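The robot on our line at Lasetti was sold to us as a way to free people from dull work. It has done that. Signe Dahlgren used to pick small parts out of a bin for nine hours a day. Now she stands next to a bin and watches something else pick them, and she tells me the boredom is of a much higher grade.

I don't say this as an enemy of progress. My shoulder went bad after 18 years of reaching, and I'd have handed the job to anyone, arm or otherwise.
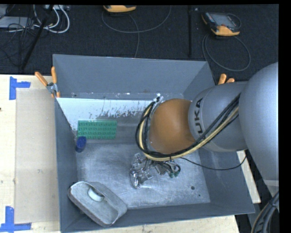
My quarrel is with the word "unattended," which management used in September and has been walking back ever since. Someone has to set the bin where the arm expects it, free whatever lands against a wall, and answer when the thing stops and wants a human. Those are skills, and they got no line in the budget. I look at the orange-handled clamps on the rim of that bin and the blue tape on the table beside it, and I see a person's afternoon. The arm says KUKA on it. The tape doesn't say anybody.

Kjell Tangen in planning tells me the new job title is "cell operator." I asked if it came with cell operator pay. He said that was a separate conversation, and he has been too busy to have it. Signe would like it scheduled before the next robot arrives.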